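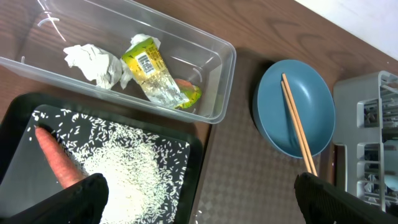

Geschirr für Gartenhochzeit: mieten, gebraucht kaufen oder doch Pappe?

scheunenbraut
Beiträge: 3
14.08.2018

Hallo ihr Lieben, ich lese hier schon seit Monaten still mit und jetzt brauche ich doch mal eure Meinung, weil wir uns zu Hause im Kreis drehen. Wir heiraten nächstes Jahr im Juli auf dem Hof meiner Schwiegereltern, mit Kaffee und Kuchen, Buffet am Abend und einem Mitternachtsimbiss. Location haben wir, Musik haben wir, nur beim Geschirr hängt es total!

Ich habe mir von Gamska ein Angebot machen lassen, das ist hier in der Gegend der Verleih, den eigentlich alle nehmen. Für 800 Teile (Teller groß und klein, Tassen, Besteck, Gläser) wollen die 2.288 Euro haben. Mit Anlieferung, Endreinigung und irgendeiner Bruchpauschale, die ich nicht verstanden habe. Ich musste mich erst mal hinsetzen. Mein Verlobter sagt, dann eben Pappteller. Meine Mutter sagt, wenn es Pappteller gibt, kommt sie nicht. Gebraucht kaufen und hinterher wieder verkaufen wäre meine Idee, aber wer macht denn sowas und wie viel Arbeit ist das wirklich?

Ach so, eine Spülmaschine gibt es auf dem Hof, so eine Haubenmaschine aus der Zeit, als da noch Ferienwohnungen mit Frühstück waren. Läuft noch.

deichschaf
Beiträge: 2.871

Erst mal herzlichen Glückwunsch! Der Preis kommt mir sehr hoch vor, lass dir das unbedingt aufschlüsseln. Die Endreinigung ist bei vielen Verleihern der dickste Posten und die kann man oft rausnehmen, dann gibst du alles sauber zurück. Mit einer Haubenmaschine auf dem Hof wäre ich da sofort dabei.

Und die Bruchpauschale: Frag nach, ob damit Bruch wirklich abgegolten ist oder ob die nur fürs Zählen kassieren. Bei uns stand nachher jede Kuchengabel einzeln auf der Rechnung.

muffinblech
Beiträge: 417

Wir haben gekauft und ich würde es jederzeit wieder machen. Komplett zusammengewürfelt, Flohmarkt, Kleinanzeigen, Haushaltsauflösungen, jeder Teller anders, Blümchen neben Goldrand neben Siebziger-Braun. Die Gäste fanden es großartig und haben teilweise ihre Teller fotografiert. Ich habe heute noch Lieblingsteller davon im Schrank. Man muss aber früh anfangen, ich hatte über ein Jahr lang Kisten im Flur stehen, und mein Mann hat sich daran mehr als einmal den Zeh gestoßen ;-)

Gläser habe ich neu genommen, die schlichten Becher von Nembridge. Die sind dick genug, dass auch mal eins umfallen darf.

kellertreppe
Beiträge: 96

Ich muss mal ein bisschen Wasser in den Wein gießen. Gebraucht kaufen klingt immer so romantisch, aber dieses alte Goldrandzeug gehört in keine Maschine. Das spült ihr dann alles mit der Hand, und zwar am Tag nach eurer Hochzeit, mit Kater. Viel Spaß. Wir haben damals Palmblatt genommen, sah hübsch aus, hinterher in die Tonne und fertig. Ein paar Gäste haben die Nase gerümpft, das haben wir überlebt.

deichschaf
Beiträge: 2.872

Stimmt mit dem Goldrand, da bin ich bei dir. Aber Palmblatt für ein ganzes Buffet ist auch nicht billig und beim Braten mit Soße weicht das durch. Hab ich auf einem Geburtstag erlebt, helle Hose, reden wir nicht drüber.

muffinblech
Beiträge: 418

Also bei mir ist genau ein Goldrand in der Maschine blass geworden und das war der hässlichste Teller von allen. Ich finde, da wird immer viel Drama gemacht.

kellertreppe
Beiträge: 97

Kein Drama, Erfahrung. Ich hab das Service meiner Oma auf dem Gewissen.

spuelkueche_sued
Beiträge: 1.204

Hallo, ich habe lange in der Gastro gearbeitet und klinke mich mal ein, denn über das Spülen selbst hat hier noch keiner was Brauchbares geschrieben. Bitte nicht böse sein.
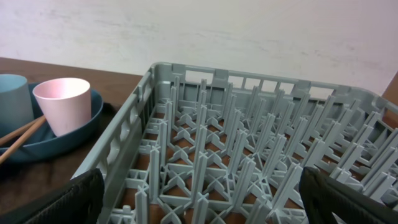
Eine Haubenmaschine ist schnell, da ist ein Durchgang in ein paar Minuten fertig, und das Nadelöhr ist dann das Ein- und Ausräumen. Was euch rettet, sind genug Körbe, und zwar die richtigen. Für Teller will man solche grauen mit den vielen hohen Stiften, da stehen sie aufrecht, und durch den offenen Gitterboden kommt das Wasser gut ran. Für Gläser und Tassen nehmt ihr lieber welche ohne Stifte oder mit Fächern. Drei Tellerkörbe würde ich mindestens haben wollen: einer wird beladen, einer ist in der Maschine, einer tropft ab. Sowas bekommt man gebraucht hinterhergeworfen, wenn irgendwo ein Café zumacht. Messt aber vorher die Innenmaße der Maschine aus, das Standardmaß ist bei älteren Geräten nicht in Stein gemeißelt.

Und noch was: Essensreste konsequent vorher runter. Stellt an die Geschirrrückgabe eine Wanne für Speisereste und daneben eine für Servietten und Verpackungskram, sonst habt ihr alles im Sieb. Lasst die Maschine vorher vom Fachmann ansehen und einmal entkalken. Beim Reiniger würde ich keine Experimente machen und das nehmen, was in der Anleitung steht, keine Haushaltstabs!

scheunenbraut
Beiträge: 4

Wow, danke, mit so vielen Antworten hatte ich gar nicht gerechnet! Die Anleitung zur Maschine hat mein Schwiegervater tatsächlich noch, in einer Mappe mit allen Rechnungen seit dem Einbau (er wirft nichts weg). Körbe sind auch welche da, die zähle und messe ich am Wochenende mal.

Ich habe außerdem bei Gamska angerufen. Ohne Endreinigung wird es deutlich günstiger, die genaue Zahl kommt noch per Mail. Jetzt überlege ich, ob wir mischen: große Teller und Besteck mieten, Kuchenteller und Tassen vom Flohmarkt, weil man die beim Kaffee ja auch am ehesten anguckt. Kennt jemand das Geschirr von Golwood? Meine Trauzeugin hat davon eine halbe Kiste im Keller, cremeweiß, ziemlich schwer.

muffinblech
Beiträge: 419

Mischen finde ich super! Golwood kenne ich, das ist robust, aber die Teller sind am Rand so hochgezogen, dass sie sich blöd stapeln. Für Kuchen reicht es allemal.

kellertreppe
Beiträge: 98

Mischen heißt hinterher sortieren. Macht euch wenigstens einen farbigen Punkt unter die eigenen Sachen, sonst gebt ihr dem Verleih Omas Tassen mit und behaltet seine. Und für den Mitternachtsimbiss bleibe ich stur: Nehmt was auf die Hand. Um die Zeit will keiner mehr einen Teller suchen und keiner mehr einen spülen. Bei uns gab es Hot Dogs zum Selberbauen, Brötchen, Würstchen, Röstzwiebeln, Gurken, dazu ein Stapel Servietten. Das war der beliebteste Programmpunkt des ganzen Tages, noch vor der Torte, und die Torte war teuer.
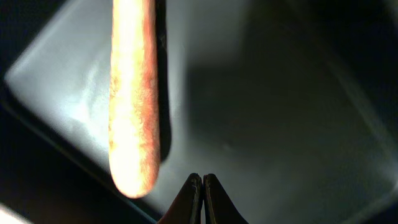 Re: Mitternachtsimbiss auf die Hand

spuelkueche_sued
Beiträge: 1.205

Da stimme ich kellertreppe ausnahmsweise komplett zu. Würstchen im Wasser nur ziehen lassen, nicht kochen, sonst platzen sie. Und die Soßen in Spenderflaschen, keine offenen Gläser mit Löffel drin.

deichschaf
Beiträge: 2.873

Denkt an die Vegetarier! Wir hatten Pilzwürstchen von Mushi dabei, die waren schneller weg als die normalen, auch bei Leuten, die sonst bei dem Thema die Augen verdrehen. Nur extra Topf und extra Zange, bitte.

kellertreppe
Beiträge: 99

Pilzwürstchen. Na gut. Muss jeder selber wissen.

scheunenbraut
Beiträge: 5

Hot Dogs sind so gut wie beschlossen, mein Verlobter hat gejubelt :-) Auf die Hand, mit Serviette, damit hat er auch irgendwie seine Pappteller-Idee gerettet. Meine Mutter weiß noch nichts davon. Ich melde mich, wenn die Mail von Gamska da ist, und falls jemand von euch Kuchenteller loswerden will: gerne PN an mich, Muster völlig egal, nur bitte ohne Goldrand.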